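The most interesting failure in the whole campaign came from the wrist camera. Out of 176 socket approaches, 50 stopped early with a force fault, and we were delighted to find that nearly all of them shared one cause: glare on the processor lid pulled the estimated socket edge toward the fingertips.

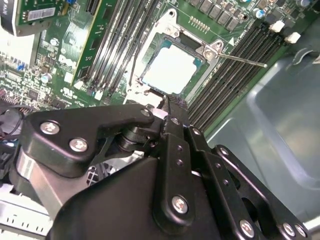

4.2 Glare-induced stops

Figure 3. Wrist view of the gripper at the lower edge of the processor socket. The heat spreader is overexposed.

Sepúlveda first spotted the pattern in the Andivix logs. Dropping the exposure from 4000 to 900 microseconds brought the lid corners back, and the false stops almost vanished!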